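Grasping Research Should Report Its Misses

A success rate is the most quoted number in robotic grasping and, in my view, the least informative one. A paper states that its method picked up objects in 91 percent of attempts. The figure appears in the abstract, then in the talk, then in the comparison table of the next group's paper. By that point the remaining attempts have disappeared from the record. I believe they should be published with the same care as the rest, and that journals and funders should begin to require it.

My argument draws on work in our own laboratory at Orkden, where we study how a robot arm can learn to grasp from its own trials. The method, which we call Skuteo, is simple in outline. The arm attempts a grasp in a bin of parts, records what its sensors reported, and labels the attempt a success or a failure. A model trained on those records then proposes better grasps. Our first data set held 3613 attempts. When we prepared it for release, the original plan was to share only the trained model and the final score.

My colleague Hường Hoàng objected. She had read through the failed attempts one at a time and sorted them by what had gone wrong. Many were near misses, in which the gripper closed a few millimeters from a usable position. Others were double picks, in which two parts came up together and one fell. A smaller group had nothing to do with the grasp at all. The arm had stopped early to avoid the wall of the bin, and the trial had been entered as a failed grasp because our software offered no other label.

That last group changed how I read our results. We had been teaching the model that certain parts were hard to pick up when the real difficulty was where they lay. After we relabeled those trials and trained again on a subset of 2000 attempts, the new model outperformed the one trained on the full, uncorrected set. A single success rate would have hidden this from us and from every reader.

There are fair objections. Sorting failures by hand is slow, and graduate students will bear most of the cost. Categories drawn up in one laboratory may not suit another. The group at Ladefoged, with whom we exchange data, uses a suction tool, and half of our labels mean little to them. Some authors also fear that a detailed account of failure will be read as weakness by reviewers. I take this last concern most seriously, and it is one that reviewers themselves have the power to remove.

The physical setup also deserves fuller description than it usually receives. Bin shape, surface wear and the material of the parts all bear on the outcome, yet many papers give them one sentence.

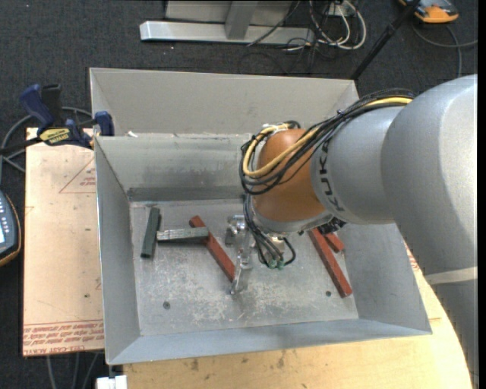

The KUKA arm over the sloped-wall metal bin, with the gripper lowered near the bin floor among mixed parts.

A reader who knows that the walls slope outward can ask sensible questions about reach and clearance. A reader who is given only a percentage cannot.

I would therefore ask for 2 modest changes. First, any paper that reports a grasp success rate should include a table of failures by type, with the definitions used. Second, the raw record of failed attempts should be released with the successful ones, including those the authors could not explain. The Sarkwood archive already accepts records of this kind, and our corrected set will be deposited there in December.

Neither change requires new equipment. Both require that a laboratory set aside time for work that will not raise its score, and that the institutions which judge the laboratory give credit for it.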